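Ticket: Warranty form times out when a photo is attached
Product: Puvo Forms (hosted)
Site: Duvley online store, returns and warranty page
Priority: Normal
Status: Resolved

Reported problem

Customers filling in the warranty claim form get a blank page after pressing Submit. The claim does not reach our inbox and no confirmation email goes out. It only happens when a photo is attached. Claims with text only go through as usual.

We first heard about it Thursday morning from a customer who had tried from a phone and then from a laptop. We repeated it in the store's back office on the first try.

Environment

Form: Warranty claim, version 3
Theme: Paju, no custom scripts
Browsers tried: Chrome and Firefox on Windows, Safari on a phone
Upload limit set in the form: 10 MB

Steps to reproduce

Open the warranty claim form.
Fill in name, email, order number and product.
Attach any photo over 2 MB.
Press Submit.

Expected: confirmation page and email.
Result: the progress bar stops at 70 percent, then the page goes blank.

Reply from support

Thank you for the report. Please try the following and tell us what changes.

Turn off image resizing under Form Settings, Uploads. Save and publish again.
Clear the page cache in the Paju theme panel.
Send one claim with a small photo and one with a large photo.
Send us the submission log for both. You will find it under Reports, Export.

Reply from customer

Resizing is off and the cache is cleared. The small photo went through and the email arrived. The large one failed the same way as before. Log attached. The failed claim has a start line and no end line.

We also tried the same form on our test site in Clutthorpe. Large photos work there. The form was copied over from the live site last month and the settings look the same to us.

Reply from support

The log shows that the upload reaches our server complete. The connection is then closed from your side before we can answer. That normally means a proxy or firewall with a short timeout. Does the live site sit behind one? If so, please check the response timeout and compare it with the test site.

Reply from customer

Yes, the live site has a proxy in front of it and the test site does not. The hosting company changed the plan in January and the response timeout went back to the default. We asked them to raise it to 60 seconds. They did that this afternoon.

Tested again with the original form and resizing turned back on.

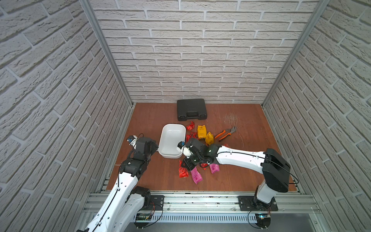 Black carrying case and white tray, brick-textured panels behind.

The claim arrived in the inbox with the photo in full size, and the confirmation email came through. We repeated it from a phone over mobile data with the same result.

One remaining issue: the thumbnail in the claims list is blank for the new entry. The photo opens fine when you click on it.

Reply from support

Thumbnails are built by a separate job that runs every hour. If it is still blank after the next run, use Rebuild Thumbnails under Tools.

Reply from customer

Thumbnail showed up after the hourly run. We did not need to rebuild. The customer who reported the problem has been asked to send the claim again. You can close this.

Resolution

Cause: response timeout on the proxy in front of the live site.
Fix: timeout raised by the hosting company. No change to the form.
Ticket closed at customer's request.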